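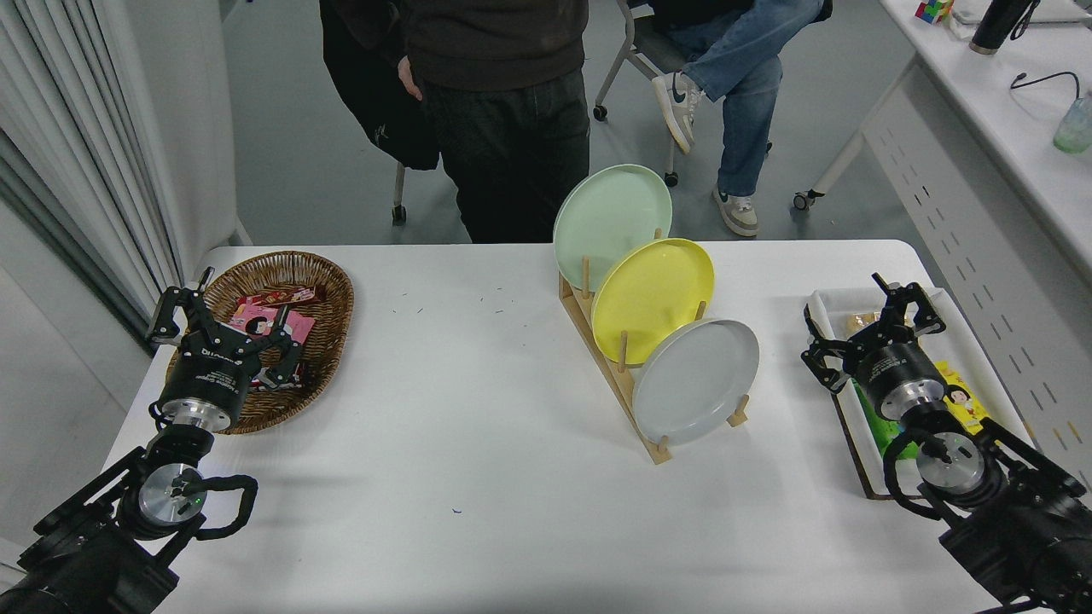

December, late evening, the two-armed cell

2 min read

Well, dear diary, I meant to write only a line, but my head is still full of Sisay, as we've all taken to calling the cell. I went over the cables again before supper. Each arm has that loop standing out beside the lower joint, and I do fuss over them — too tight and the wrist pulls at the plug, too loose and it snags on the dish rack. The right one got a fresh tie and a bit more slack. The green light on the left arm was on, bless it.

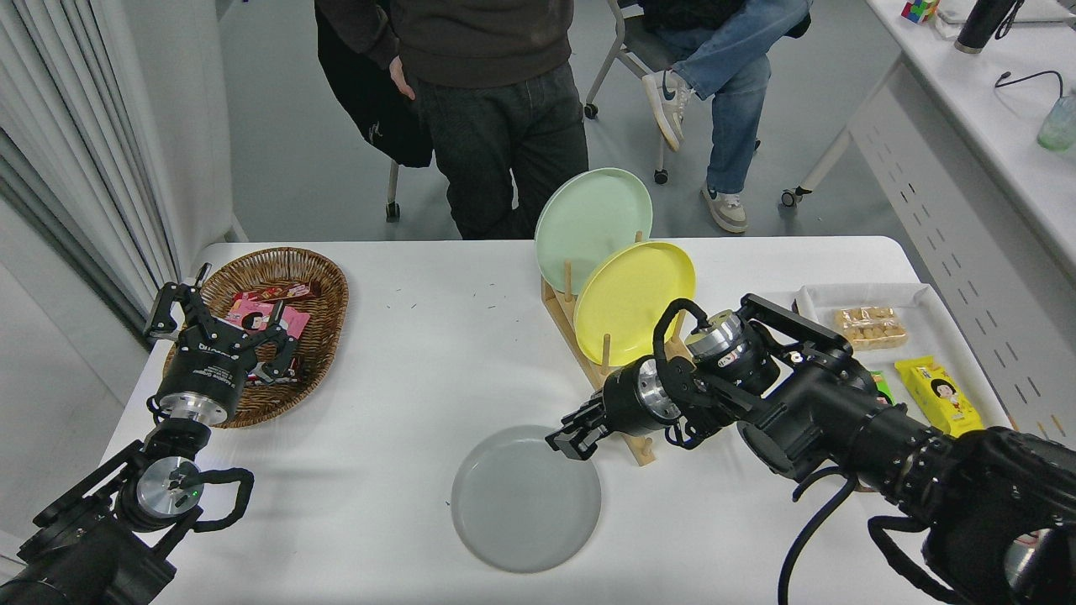 Ebenezer Essien thinks I should retighten the gripper screws every 1,000 cycles, and the counter said 1,404, so I was late and felt properly scolded! I did both grippers, then wrote it on the card for Katodham. The tabletop still wants a wipe, there are crumbs or grit or something between the basket and the rack, and I'd hate for any of it to work its way into the fingers. Tomorrow, first thing, with the soft cloth.

We use cookies to remember your preferences. Accept | Manage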